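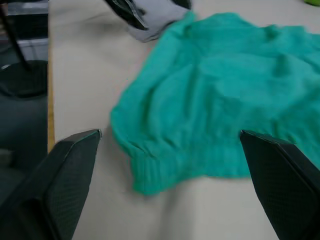

Measuring shrinkage and snagging in knits at home

2 min read
Print | E-mail
Search all topics... Go

Mieczysław Brzozowska
I wash mixed knits in a front loader on the gentle cycle, cold water, spin at its lowest setting. The heavier sweaters come out shorter in the body and pick up pulled loops near the hem. Two separate faults, or one? I would also like a way to measure shrinkage that does not depend on how hard I stretch the piece. Water hardness in Flultetville is high, if that matters.

Berhanu Degefa
Two faults. Shortening in the body is mostly relaxation: yarn is knitted under tension and recovers when wet and agitated. Pulled loops are mechanical. 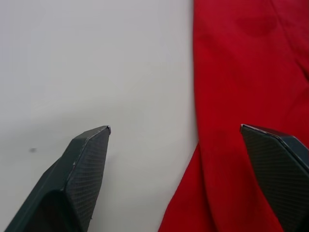
Snags start wherever a loop meets an edge smaller than the loop. Run a nylon stocking over the drum, the door seal and the drying rack, and mark each place where it catches. Coated parts need a second look at the corners. A fine crosshatched face can be even all over and still have a small scuffed spot at the tip, as on the left finger, and a spot like that is worth checking with the stocking too. On my old Vovine drum the catch point was one burr beside a paddle. Fine wet-and-dry paper, 2,000 grit, removed it.

Hardness affects feel more than length.
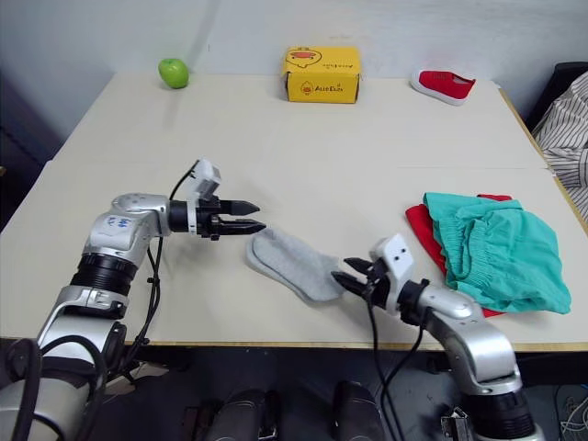
Shrinkage should be taken on a relaxed piece, laid flat and left overnight at room humidity. Mark a length with two thread tacks before the first wash and measure between the tacks afterward, never hem to shoulder. Divide the loss by the original length. For a pair, lay one on top of the other, nearly flat like the gray socks; any edge of the lower one that shows is either misalignment or a real difference, so line up the toes first. My last sweater went from 50 cm to 49 between tacks, and I left it alone.

Li
just air dry them flat. never had a problem - also mine is a Kotireo and the gentle cycle still spins pretty fast, check the manual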